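Section 4: Setting up your Hustov 30 roll-off scale and load display

Read sec. 3 (mounting the box rails) first. If the rails aren't bolted down yet, stop and go back.

What you need
Display unit, two load pads, the gray junction box, cable ties, 10 mm wrench, the key card that came in the envelope. No key card? Call Canan Bilgin at the Murkstead parts desk, Monday mornings are best.

4.1 Before you start

1. Container off the truck. Empty.
2. Park on level ground. Hydraulics down, brake on, engine off.
3. Battery disconnect to OFF. Wait for the cab light to go out.
4. Wipe the pad seats clean. Old grease, gravel, shingle grit, all of it.

CAUTION: Never reach under a raised hoist to clean the seats. Lower it all the way or use the safety props.

4.2 Fitting the pads

1. Pad marked L goes on the driver side, pad marked R on the other. They are not the same, don't swap.
2. Arrow on the pad points to the cab.
3. Start all four bolts by hand, then snug with the wrench. Final torque 28 Nm. Do not use an impact gun.
4. Run the cables along the inside of the frame rail. Tie every foot or so, leave slack at the hoist pivot.
5. Plug both into the junction box. Push untill it clicks.

NOTE: Older trucks with the Stunavari hoist have a crossbar in the way of the R cable. Go over it, not under. Under gets pinched the first time you tip.

4.3 Powering up

1. Disconnect back to ON. Key to accessory.
2. Hold the green button. Display counts down, then shows SET.
3. Slide in the key card. Enter 311 for dumpster / roll-off mode.
4. Pick pounds or kilos. You can't change this later without a full reset so pick right.
5. Press green again to save.

If the display shows E2 one of the plugs is loose. Usually the R side. Reseat and try again.

4.4 Zero and check

Zero the scale on flat, firm ground. Driveways with a slope, soft lawn, fresh gravel — all bad, you will get a wrong tare and the customer gets a wrong bill.

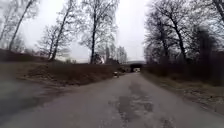 Cracked, uneven asphalt path leading to a low bridge.

1. Empty container on. Lock it down.
2. Wait for the numbers to stop moving.
3. Hold ZERO until it beeps twice.
4. Put a known weight in the middle of the floor. We use 100 lb of bagged sand.
5. Read the display. Off by more than 2 lb, take the weight out and zero again.
6. Still off? Swap the weight to the front, then the back. If only one end reads wrong, go back to 4.2 and check the bolts.

CAUTION: Nobody stands in the container during zero or check.

NOTE: Mixed loads (roofing plus yard waste, say) settle on the road. Take the billing weight at pickup, parked, not while driving.

4.5 After the first week

Check bolt torque again after 30 loads. Look at the cables too, esp. at the pivot. Wash the pads with a hose and brush only — no pressure washer on the junction box.

Write the tare in the log sheet on the last page, with truck number and container number. One line per container. Different containers, different tare, even if they look the same size.

Extra log sheets and the Mahmoudi adapter plate (for cable hoists) come from the parts desk. Warranty questions to Kianoush Kordestani, same phone number. Have the serial number ready, its on the underside of the display.

Next: Section 5, Printing load tickets.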